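PARA DIVULGAÇÃO IMEDIATA

Oficina Cunari mostra em fevereiro o Rotow, o braço robótico que montamos entre a bancada e a cozinha

Oi, gente! Este é o comunicado oficial da Oficina Cunari, mas quem escreve sou eu, Hatsue, e já aviso que não sei fazer texto de imprensa com cara séria. Vamos lá: depois de 564 horas anotadas no caderno (sim, a gente anotou), o nosso braço robótico está pegando coisas da mesa e vai ser apresentado ao público em fevereiro, a partir das 15h, na própria oficina, com entrada livre.

O braço se chama Rotow. Começou na garagem do Junpei Furukawa, que queria um ajudante para segurar peças enquanto ele soldava, e mudou para a oficina quando a garagem ficou pequena e a família pediu a vaga do carro de volta. Hoje somos seis pessoas mexendo nele, quase sempre à noite, depois do trabalho de cada um.

Para quem gosta de detalhe: são seis juntas, uma garra na ponta e muito cabo. Muito mesmo! A primeira versão tinha os fios por dentro dos segmentos, ficava linda e dava um trabalho horrível toda vez que um conector soltava. O Ilham Nugroho passou tudo para fora numa noite só, deixando folga para as juntas girarem, e desde então a manutenção virou coisa de minutos. A gente gastou 3.000 reais em peças, boa parte em motores (os dois primeiros eram fracos demais e hoje moram numa caixa de sucata).

O programa de controle também é nosso e se chama Hoshino. Quem escreveu quase tudo foi a Mayu Higuchi, e o pedaço mais difícil foi ensinar a garra a fechar com jeito. Metal ela aguentava desde o começo. Fruta era outra história - a cozinha da oficina ficou cheirando a tangerina por semanas.

"Eu ajustava a força, rodava de novo, limpava a mesa e ajustava outra vez", conta a Mayu. "Quando passou a segurar sem esmagar, eu quis testar com tudo o que tinha na geladeira."

E é assim que a gente testa até hoje, misturando comida com coisas de formato e peso bem diferentes na mesma mesa branca. O doce fica por conta de quem perdeu a última rodada de apostas.

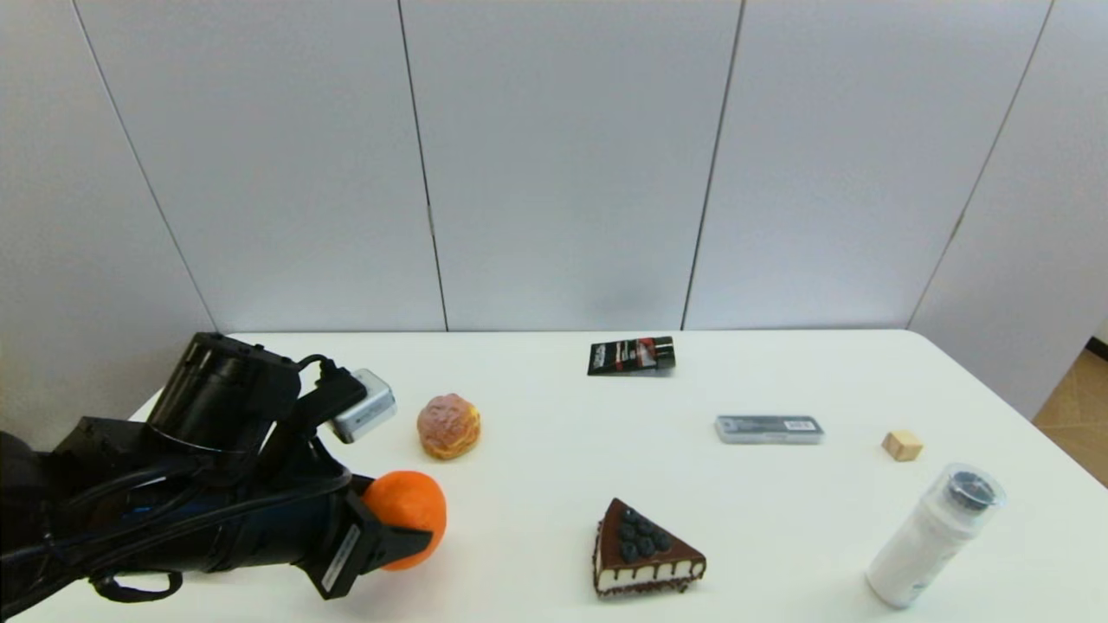 Texto: Hatsue Yoshida | Comunicação, Oficina Cunari

A laranja presa na garra é um dos nossos testes preferidos, porque a casca é firme e mesmo assim não perdoa exagero. A fatia de bolo de chocolate ali na frente é outra conversa, e eu voto por deixar para mais tarde.

No dia da apresentação, o Szymon Kołodziej vai abrir a base do braço e explicar a montagem com calma, então tragam perguntas. Também vamos entregar a lista de peças impressa, com os preços que pagamos e os erros de compra marcados a caneta. Temos 700 cópias, presente da gráfica Temex, nossa vizinha de rua.

Crianças são bem-vindas, acompanhadas de um adulto. Durante as demonstrações, o público fica atrás da faixa amarela no chão, e cabelo comprido vai preso para quem quiser chegar perto da bancada depois, com o braço desligado.

Jornalistas que quiserem ver o Rotow antes podem passar na oficina a partir das 19h e falar comigo ou com o Junpei. Tem café!

Contato para a imprensa: Hatsue Yoshida, Oficina Cunari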